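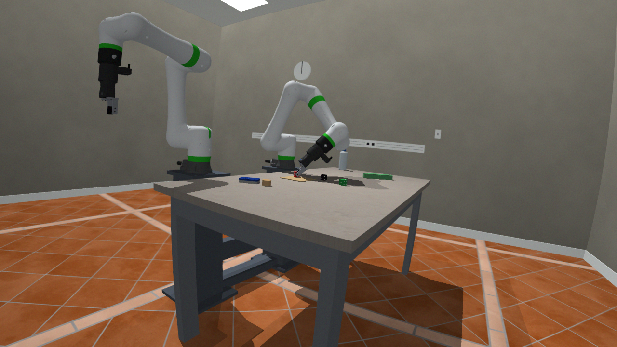 Montag, 23. Januar 2023

**Memilel-Hörer, Prototyp B - ANC-Messung, Fortsetzung**

Stand aus Dezember: Dämpfung links unter 200 Hz deutlich schlechter als rechts, Ursache offen. Verdacht war die Ohrpassstücke-Charge von Magalhães. Heute mit vertauschten Passstücken wiederholt, Fehler bleibt links. Passstücke damit raus.

Aufbau:

- Kunstkopf in der kleinen Kabine, Rosa Rauschen, 80 dB(A) am Bezugspunkt
- Firmware wie im Dezember, kein Update dazwischen
- je Seite 3 Durchläufe, zwischen den Durchläufen Hörer komplett neu eingesetzt
- Wiedergabe aus, Bluetooth verbunden, ANC fest auf Maximum (Automatik deaktiviert, sonst regelt er in den Pausen zurück)

Rechts liegen die Kurven fast übereinander. Links streuen sie stärker, und zwischen 20 Hz und dem ersten Buckel fehlt durchgehend Dämpfung. Oberhalb von 1 kHz kein Unterschied mehr, passt also nicht zu einem Sitzproblem allein.

Danach Feedback-Mikrofon links einzeln ausgelesen. Pegel zu niedrig, Phasengang im Bass verdreht. Sieht nach einem Leck hinter der Mikrofonmembran aus, vermutlich Klebung am Träger. Gegenprobe: Entlüftungsöffnung mit Knetmasse verschlossen, keine Änderung. Öffnung ist es demnach nicht.

Hörer 1739 (gleiche Bauwoche, anderer Klebstoff, kommt von Hesex) zum Vergleich eingespannt. Beide Seiten unauffällig. Ein einzelnes Gerät beweist nichts, aber ich würde jetzt zuerst auf die Klebung setzen.

Nebenbefund Akku: Das Ladecase erkennt den linken Hörer manchmal erst beim zweiten Einlegen. Kontaktfeder wirkt weich. Hat mit dem ANC nichts zu tun, bitte trotzdem in die Mängelliste übernehmen.

Noch zur Kabine: Die Lüftung war beim ersten Durchlauf an, im Spektrum als schmale Linie zu sehen. Durchlauf verworfen und wiederholt. Die verworfene Datei liegt noch im Ordner, Endung _alt, nicht in die Mittelung nehmen.

Offen:

- linken Hörer öffnen und Klebung unter dem Mikroskop ansehen (vorher Gewicht notieren)
- bei Flurnelstead nachfragen, ob die Mikrofone vor dem Einbau einzeln gemessen werden oder nur stichprobenartig
- Messung mit Wiedergabe bei mittlerer Lautstärke, fehlt bisher komplett
- Kalibrator ist fällig, Aufkleber abgelaufen. Werte von heute deshalb nur relativ verwenden

Rohdaten auf dem Messrechner unter Memilel/B/ANC, Auswerteskript unverändert.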